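Teaching by demonstration (robotics)

12 Shares | 3 Comments

Teaching by demonstration is a way of giving a robot a task by having a person perform it through the machine. The operator either moves the arms by hand, known as kinesthetic teaching, or steers them from a distance, known as teleoperation. Joint positions and camera views are recorded together and later used to train a control program.

Household work is a common subject. In table tasks, the operator guides two grippers among everyday objects such as a cup, a spoon, a fork, a bowl and a plate. Thin metal dishes are considered difficult — the fingers must meet a narrow rim at the correct angle.

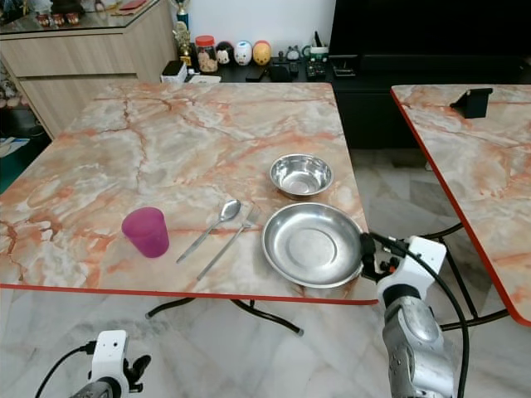

Skukevel collection

The Skukevel collection, released by Cliviler on September 16, 2023, contains 2308 demonstrations of table setting and clearing. Velimir Georgiou directed the recording; Lourenço Louro wrote the operator manual. Each session was limited to 60 minutes. A further 406 demonstrations were withheld for testing.

Limitations

Results depend on the skill of the operator. Hesitation and needless movement are recorded along with the task, and a program trained on them may repeat both — editing is therefore usual before training.

This site uses cookies. By continuing to browse, you accept our cookie policy.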